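정리수납 게시판 > 잡동사니

행사에서 받은 말랑이들 어떻게들 하세요? (버릴까 말까)

nakus_14
2024년 5월 16일
서랍 뒤집다가 또 나옴. 행사 부스에서 하나씩 주는 그 스트레스볼 종류요. 거북이, 축구공 모양, 기타 등등. 안 쓰는데 못 버림. 일단 책상 위에 다 꺼내놓고 하나씩 보는 중인데 끝이 안나네요

문제는 두 가지. 겉이 코팅된 애들이 좀 끈적해요. 먼지도 붙고. 그리고 인쇄된 로고가 있어서 막 닦기가 겁남. 예전에 알콜솜으로 문질렀다가 글씨 싹 날아간 적 있음 ㅠㅠ

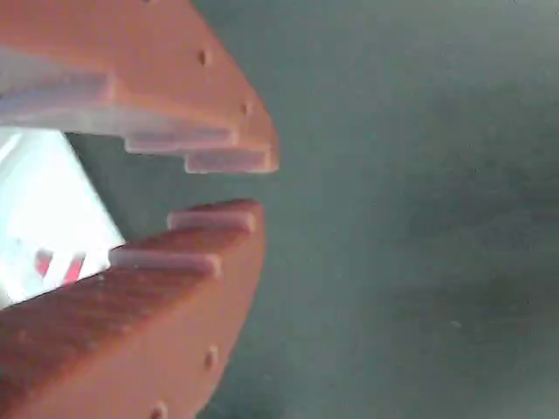

암튼 오늘 안에 상자 하나로 줄이는게 목표. 남길 거랑 버릴 거 나누는 기준 있으신 분? 닦는 법도 같이 좀요. 급함. 저녁 전에 책상 비워야 해요

ballura
기준 간단. 손에 안 잡힌지 1년 넘었으면 버림. 끝.
저는 작년 1월에 한 상자 통째로 내놨고 지금 뭐가 있었는지 기억도 안 남요

Rajeshwari Marar
윗분 너무 가혹 ㅋㅋ 전 남기는 파. 애들 조카들 오면 제일 먼저 찾는게 저런 거예요. 비싼 장난감 다 필요없음
끈적한 건 미지근한 물에 주방세제 한방울, 손으로 살살. 수건으로 눌러서 물기 빼고 그늘. 드라이기 쓰지 마세요 저 하나 쭈글해졌음

Kumaresan_K
세제 반대요. 스폰지 재질은 갈라진 데로 물 들어가면 속이 안 말라요. 냄새남. 베이비파우더 톡톡 하고 붓으로 털면 됨. 전 몇년째 이걸로

Rajeshwari Marar
파우더는 임시방편이죠. 며칠이면 다시 끈적. 그리고 어두운 책상에 파우더 날리면 청소 두번 함

Kumaresan_K
신문지 깔면 되잖아요;;
물 들어가서 버린 게 더 많음 전

nakus_14
둘 다 감사. 싸우지 마시고 ㅋㅋ 일단 순서 정했어요. 지금 진행중이라 적으면서 함

1) 거북이. 몸통은 산호색 도는 빨강, 등딱지는 금색 베이지. 얘는 귀여워서 남김. 줄무늬 테두리 있는 흰 판 위에 올려놓고 보니까 더 예쁨. 등딱지 로고는 뭐라고 쓴건지 못 읽겠어서 어디서 받은건지 모르겠음. 아시는 분?

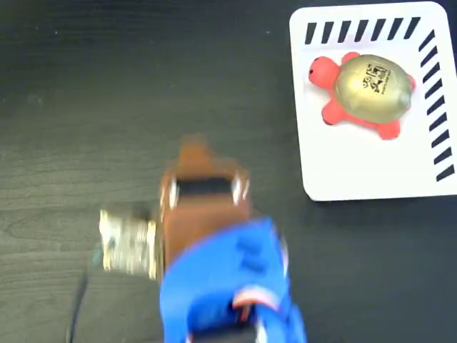 2) 동글동글 무지 공들. 로고도 없고 기억도 없음. 버림 확정
3) 바람 빠진 듯한 애들. 눌러도 안 올라옴. 버림
4) 축구공. 고민중. 이따 사진 올림

ballura
거북이도 버려요. 귀여워서 남긴다가 제일 위험한 기준임

Hélder
거북이 로고 저도 안 읽히네요. 더 가까이 찍은 거 있음 올려주세요. 저는 회사 Nollasix 창고 정리할 때 이런거 한 박스 나왔는데 남은 재고 600개. 진심 600개. 결국 동네 학교 바자회에 보냈어요. 개당 100원에 팔렸다고 들음

nakus_14
600개 ㄷㄷ 저는 양반이네요
가까이 찍은 건 없어요, 나중에 찍으면 올릴게요

중간보고. 책상부터 한번 닦음. 짙은 색 나무 상판이라 먼지가 진짜 잘 보여요. 결 따라서 마른 천으로 밀었는데 허연 점 같은거 아직 좀 남은 듯. 물걸레는 얼룩질까봐 안 씀 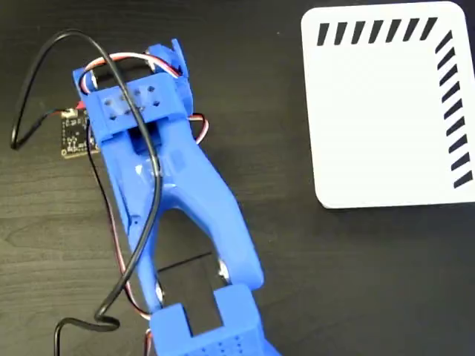
그리고 파우더는 안 하기로요. 죄송 Kumaresan님. 이 책상엔 못 뿌리겠음. 대신 물티슈 꼭 짜서 로고 없는 쪽부터 조금씩 해보려구요. 티 안나는 배 쪽에 먼저 테스트

Kumaresan_K
괜찮아요 ㅋㅋ 근데 물티슈도 성분 봐요. 알콜 들어간거면 아까 얘기한 그 사고 또 남. 코팅된 금색 은색이 제일 잘 벗겨져요. 펄 들어간거요

Rajeshwari Marar
그건 동의. 금색은 진짜 약함. 문지르지 말고 눌러 닦기

Yamuna G
짙은 상판은 극세사 쓰세요. 마른 면수건은 보풀이 더 떨어짐. 저희집 식탁도 거의 검정인데 닦고 나면 더 지저분해 보여서 짜증났거든요
보관은 절대 비닐봉지 노노. 서로 붙어요. 색도 옮음. 빨간애랑 연한색 애 같이 두면 다음해에 분홍 됨. 종이로 하나씩 싸서 신발상자 추천

nakus_14
헐 색 옮는거 몰랐음. 거북이 따로 싸야겠네요. 신발상자 있음

축구공 올려요. 이게 고민인게 글자가 있어서 못 버리겠음. 근데 서랍에 넣으면 자리 차지
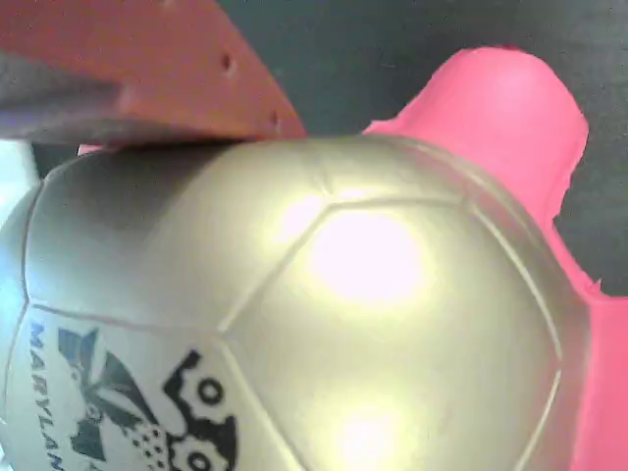

은색 금색 섞인 축구공. 글자는 MARYLAN까지 보임, 옆엔 톱니바퀴 같은 그림

ballura
...이건 남기세요. 광 좋네요

Rajeshwari Marar
ㅋㅋㅋ ballura님이 남기래

Hélder
메릴랜드겠죠? 뒤에 D 하나 더 있을 듯. 톱니면 공대 쪽 행사 아닐까요. 근데 왼쪽에 뾰족뾰족한 파란 건 날개인가 깃털인가

Kumaresan_K
날개에 한표. 인쇄 진하게 잘 나왔네요. 저 부분은 절대 건들지 마세요 그냥 먼지만 붓으로

Thevar_N
저는 반대요. 사진 찍어놨으니 실물은 보내도 되지 않나? 추억은 폴더에 있잖아요. Annamalai 이사할 때 그렇게 다 정리했고 후회 없음

Yamuna G
사진이랑 만지는 거랑 같나요.. 말랑이는 만지는 물건인데

Thevar_N
그럼 만지세요. 서랍에 넣어두고 안 만지니까 하는 말 ㅋㅋ

nakus_14
아 이건 찔림. 축구공은 모니터 옆에 두고 거북이도 꺼내놓을까 봐요. 무지 공들은 봉투에 담았고 내일 내놓음. 근데 이거 일반쓰레기 맞죠? 스폰지 재질

Rajeshwari Marar
저희 동네는 종량제요. 구청마다 다를수 있으니 확인하시고

Hélder
멀쩡한 건 나눔 먼저 올려보세요. 우리 바자회 때도 무지가 제일 먼저 나갔어요

nakus_14
오 그럼 봉투 다시 열어야 하나.. 일단 밥 먹고 와서 볼게요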